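Rutimar is a hand-held robot gripper built in a shared workshop and used to record manual tasks for training robot arms. It was designed by Dace Ķēniņš as a low-cost alternative to teleoperation, in which an operator drives the arm directly. Plans for the third version, known as Gratix, were released in April.

Design

The gripper has a curved plastic body that is held in the hand while a camera records what it picks up. Builders print the shell themselves, and one shell takes 50 hours on a small home printer. The early body was made in 2 halves joined with screws. It tended to crack near the handle, and the joint was later moved toward the rim. Firmware for the recording unit is called Mockus – the name is also used, loosely, for the unit itself. 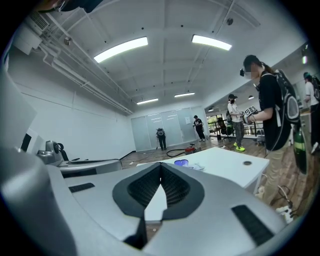

Silver-gray grippers in a workshop room, with several people standing beyond them. One wears a backpack frame and holds a black and white device.

Builders may power the recorder from a belt pack or from a backpack frame. The frame is heavier but leaves the waist free, and most long sessions use it. Clips are checked by hand before they are added to the shared collection, Starura, which held 2,153 clips at the time of the Gratix release. A new builder is asked to record 100 practice clips first; these are not kept.

Variants

A left-handed shell was drawn up by a member of the Saturday build group. It uses the same insert and electronics as the standard model, but the cable exit is moved to the other side. A smaller shell exists only as a draft.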